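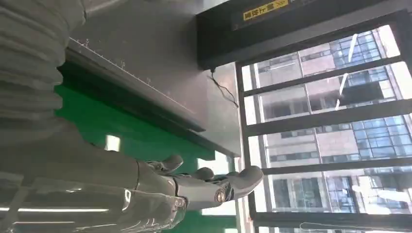

Side of the packing bench, scale printed along the metal edge.

2 min read
Search tickets Go

Ticket 570: mailer bags failing to read at scan station
Site: Prevedley returns room
Opened by: Roos Verbeke
Assigned to: Horácio Henriques
Status: open

Reported problem
Soft plastic mailers from the green crate often give no read at the scan column. Boxes are fine. Roos logged 141 no-reads in February out of 600 bags.

Log
09:10 Restarted the station. No change.
09:25 Wiped the scanner window and the base plate. No change.
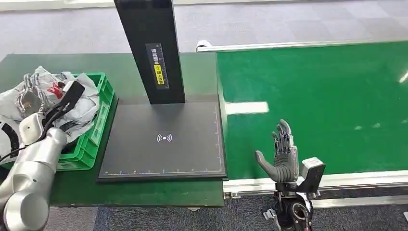 I then took bags from the crate one at a time and laid them on the base with the code up. Flat bags read on the first try. Bags with a crease through the code did not, until I pulled the plastic tight by hand.

10:05 Tried bags hanging over the front of the base. Several sizes came back wrong. Custódio Gouveia saw the same on the late shift.
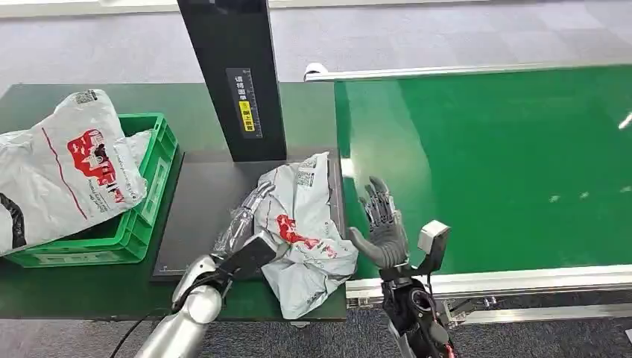
Steps for now
1. Smooth the code before the bag goes on the base.
2. Keep the whole bag on the base, folded under if it is too long.
3. Fill the crate to the rim only.
4. If there is no read after two tries, key in the number and set the bag aside.

Waiting on Mellor for the reader settings. Krystyna Ziółkowski has the contact.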